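Notebook, finishing bench, 9/10/19
Oil and wax trials on pale boards, continued 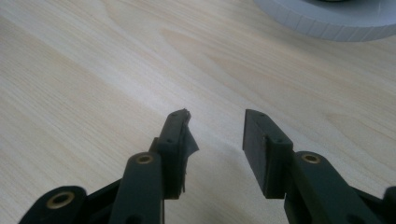 Picked up where Yiran left off. Tulik oil on boards A through D, Mamo wax on E and F. Board G stays bare as the control and goes back in the drawer between readings so it doesn't yellow along with the rest.

Tulik went on with a lint-free rag, 2 coats, overnight between them. Second coat dragged on B. I think the rag had started to set up. Changed rags for C and D and had no trouble. Need to write the rag change into the procedure, which right now says only "wipe on, wipe off."

Coffee ring test on A: cup left ten minutes, wiped, still a faint ring under the lamp. Same test on E left nothing I could find, but Natnael found it by tilting the board toward the window. So we look at all of them at the window from now on. Old entries read under the lamp should be marked as such. I have marked mine. Yiran, please do yours.

Color. Oil warms the boards more than the customer wants. Adanech talked to the people at Sarncombe and they are set on "no change from bare." We won't get that with Tulik. Wax is closer. The water-based sample from Beder hasn't come, and I called and got a recording.

Gloss meter read 99 on the calibration tile before and after, so I trust the numbers. Sheet is taped inside the back cover. Reading on D jumps depending on whether you go with the grain or across it. Abenezer says always across. The last set doesn't say which way, and I can't use it for comparison.

Sanding: everything here stopped at 220. Peiyu wants one pair taken to 320 before oil, on the idea that it will soak in less and stay lighter. Worth doing. Cut the pair from the same sheet, and watch the edges, as the face layer is thin and I went through it on a scrap.

Rags are in the water can outside. Don't put them in the shop trash.

To do
Heat test on E and F
Repeat coffee on B with fresh oil
Chase Beder again
Ask Adanech if Sarncombe will look at wax in person before December
New 220 disks, we are on the last sleeve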